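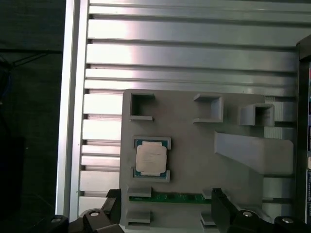
Grey 3D-printed fixture tray with moulded-style holders, resting on a ribbed aluminium plate.

TARNDEN, February 3, 2019 – Kemevora is delighted to announce that its evening courses in practical making will open to the people of Tarnden this spring, in newly fitted rooms on the ground floor of Negussie House. Booking is open now, and we would love to hear from anyone who has ever looked at a broken hinge or a wobbly shelf and wished they knew where to start.

The courses grew out of a trial we ran last winter, when we offered a handful of free taster evenings and wondered whether anyone would brave the cold for them. They did, and in far greater numbers than we had chairs for! By the time the last taster finished in January, 734 people had put their names on our waiting list, and a good many had written us long and very kind notes about what they hoped to learn (curtain rails came up a great deal, as did bicycles, and one family asked if they could all come together, to which the answer is yes).

There will be 117 evening sessions between now and the end of the year, covering measuring and marking out, basic metalwork, simple electrical safety, sewing and mending, and drawing up small parts on a computer ready for printing. Each session lasts two hours, with a break in the middle for tea, and no experience of any kind is needed. 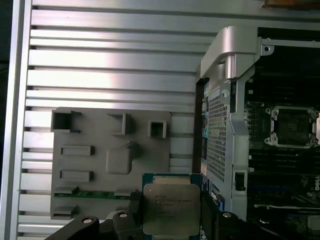 We have worked hard to keep the cost down. Around 100 places will be free of charge for people who are out of work or on a low income, thanks to the generous support of Eteck, which has also paid for the new benches and the lighting. Everyone else can choose to pay by the evening or to buy a full-year pass, which lets you drop in to whatever takes your fancy.

"We have wanted to do this for such a long time, and it is a real pleasure to be able to throw the doors open at last," said a spokesperson for Kemevora. "Come along with your half-finished jobs and your questions, bring a friend if you feel shy about walking in by yourself, and stay for a cup of tea afterwards."

Negussie House has step-free access from the car park side, and the bus from the market square stops just outside. Children aged 12 and over are welcome with an adult. Please wear flat, closed shoes and tie back long hair for the metalwork evenings.

Places can be booked at the front desk of Negussie House or through the Kemevora website, where the full timetable is listed.

ENDS

Notes to editors

Kemevora runs courses in practical skills for adults and families in Tarnden and the villages nearby. Requests for interviews and visits should be sent to the Kemevora press office.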